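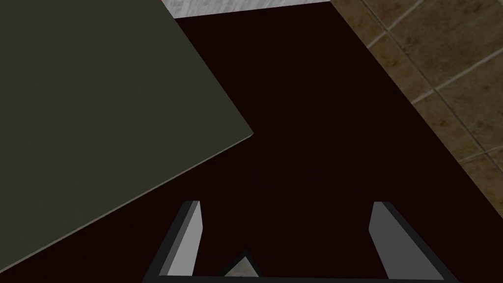 Posted in: Members' list > Simulation > Kits and trials

Re: Sterkedo, has anyone had it running?

Friday, March 27, 2020, Alaric Szabo wrote:

> Hello all,
>
> I'm looking for something to let my evening group carry on with arm work
> when they can't get at the arm. Most of them have a laptop with 8 GB of
> memory and no special graphics card. A few people have mentioned Sterkedo,
> the simulator that Hultov sells with ready-made rooms and a two-finger
> gripper. The page says you can try it free for 21 days, but I don't want
> to start the clock until I know it's worth the bother.
>
> What I'd like to know is
>
> - how hard it is to get going from nothing
> - whether the view from the wrist is any use for teaching people to pick
> things up, or just looks nice
> - whether you can script it, or are stuck clicking
> - how it compares with Holloway, if anyone has used both
>
> My lot know a bit of Python and have no patience at all.
>
> Alaric

Hi Alaric,

Oh, good, I've been wanting an excuse to write about this one! I've been on the trial at our place in Jarnby and have spent far more evenings with it than I planned to, so you'll get a long reply. I paid for the full licence last night, which probably tells you which way it's going to go, but there are some moans further down as well.

> - how hard it is to get going from nothing

Much easier than I was braced for. One download, one folder, and a starter script that opens a room with the arm already in it. The only snag I hit was that it wants its own copy of Python and sulks if it finds yours first. Put its folder at the front of your path and it behaves. I'd get your group to do that bit together in one go, with you reading it out, otherwise you'll be answering the same email all week.

On memory: my old laptop is the same size as your group's and it copes, as long as you shut the browser. The first room takes a good while to load, long enough to fill the kettle, and then it's quick after that. Turn the shadows off in the settings. You lose very little and the whole thing gets noticeably smoother. If you leave them on and open two camera windows together, it crawls.

The rooms come furnished, which I love. You can swap the surfaces about as well, so the same cupboard can have a plain front one day and a wood grain the next, and floors and walls change the same way. I thought this was decoration until I wrote a little colour-based finder for my first pick and then changed the tabletop. It fell to bits at once! That was the best lesson of the first week, and it cost me one line in a settings file.

> - whether the view from the wrist is any use for teaching people to pick
> things up, or just looks nice

This is the part I'm keenest on. The camera sits behind and above the gripper and looks down past the fingers, so you always have the fingers in view to judge by. You soon get a feel for where the tips are compared with whatever's in front of you. It's a narrow sort of view and you do get lost in it at first. People drive up to a bit of furniture, see nothing but surface, and have no idea which way is out. I still do it.

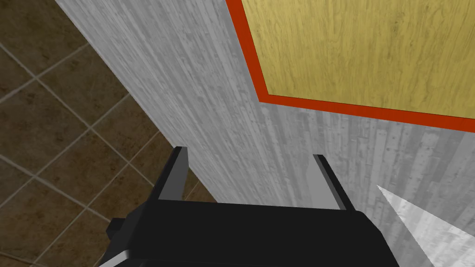

Wrist view with the gripper open, close up to the grey wood grain. Yellow panel with its red-orange border top right, floor tiles on the left.

My advice for that is to have them back the arm off in small steps along the line they came in on, and look again after each one. The built-in "home" command is tempting but it takes the shortest route, and the shortest route may well go through a cabinet. In the simulator you get a warning and a reset. On your real arm you'd get a bill, so it's a good habit to start now.

You can also open a second camera anywhere in the room. I let beginners have that for the first session and then take it away. They grumble, and then they start paying attention to edges: where a tabletop stops and the floor starts, which side of a finger a thing is on, whether a corner is getting nearer. That sort of looking carries straight over to the real arm. I've tried it with two of our newer members and both were lining up on the bench far more neatly than I was at that stage.

The contact side is decent, better than I expected at this price. Things slide if you pinch them near the end, and round things will squirt out of the jaws if you're off centre, very much as they do in life. Soft things it can't do at all. There's a sponge in the object list and it might as well be a brick.

> - whether you can script it, or are stuck clicking

You can script all of it. Clicking is there for looking about, but everything in the menus has a matching command, and the help shows you both next to each other. A basic pick is a short script that anyone in your group could follow: move above, open, go down, close, lift. What I really like is that you can save a start position and run it again and again with small changes, so the object lands a bit to the left or turned a bit. I set 200 runs going overnight with a simple pick, and in the morning 18 of them had failed. Every run keeps its own little log and the wrist pictures, so I could sit with my toast and go through the bad ones. Nearly all were the same mistake of mine, closing before the arm had properly stopped moving. I'd never have spotted it by hand. I put in a short pause and it's been lovely since.

Do tell your group to name their runs, by the way. The default name is a long number and after a few evenings you can't find anything.

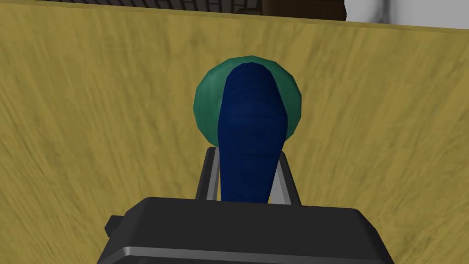

Can you put your own objects into Sterkedo, or do you have to use the ones that come with it?

You can add your own, as long as each one is saved as a simple closed shape and you give it a weight; the import tool will tell you if it finds a hole in it.

(I've copied that pair over from the notes we keep for members here, it's the thing everybody wants to know by the second session.) I'd add that plainer shapes with fewer faces run a lot faster, so don't go bringing in some gorgeous scan of a teapot on your laptops. I did. It took the evening.

> - how it compares with Holloway, if anyone has used both

I had Holloway for most of last year, from September onwards, so this is fair to both I hope. Holloway is prettier and the manual is far better written. If you want a big arm moving boxes along a line, I'd still point you at it. Where it let me down was close-up work. The gripper there is more or less a magnet with fingers drawn on: if you're near enough, the thing sticks to you. Great for showing visitors, hopeless for learning to grasp. With Sterkedo you have to get it right, and when you do it's a proper thrill, even with something daft like a lump on a table.

Holloway does have a much better undo. In Sterkedo you can only go back to the last saved start, so if you've spent ten minutes creeping the arm into a nice position and then knock everything over, that's your ten minutes gone. Save often. There's a key for it (F6 on mine) and I now hit it without thinking.

Right, the moans, so you have them all together.

The manual has clearly been translated, and in places I think by someone who'd never seen the thing running. "Finger opening amount negative" had me stuck for ages. It means close.

The clock on the trial starts when you make the account and not when you first open the program, so don't register until you've got your evenings sorted. I lost several days that way.

Sound is on by default and the motors whine. Your families will thank you for turning it off.

Support is by email only. I've written to Hultov three times. Two very good replies, both clearly from somebody who uses it, and one that never came (I'd asked about the sponge).

The group licence is per machine and not per person. That's fine for us with shared laptops, but you said yours bring their own, so do ask them what they'd do for you before you pay. I asked about moving a licence from an old machine to a new one and they sorted it the same day with no fuss.

If I were you I'd start the trial myself first, on the worst laptop you can borrow, and spend a couple of evenings on the starter room before bringing anyone else in. Then give the group one job, pick the thing up off the table from wherever it happens to be, and let them at it. Mine needed no more encouragement than that. We had two people refusing to go home because they each wanted to beat the other's score, and I was the one holding the keys.

I'm happy to send over my starter scripts, the pause fix and all, plus the settings file with the shadows off. They're scruffy but they run. Just say whether your group are on Windows or Linux, as the paths are different and I've only tidied up one of them.

And if anyone else on the list has got the drawers in the kitchen room to open smoothly, please shout! Mine stick halfway every time and I can't see what I'm doing wrong.

All the best from Jarnby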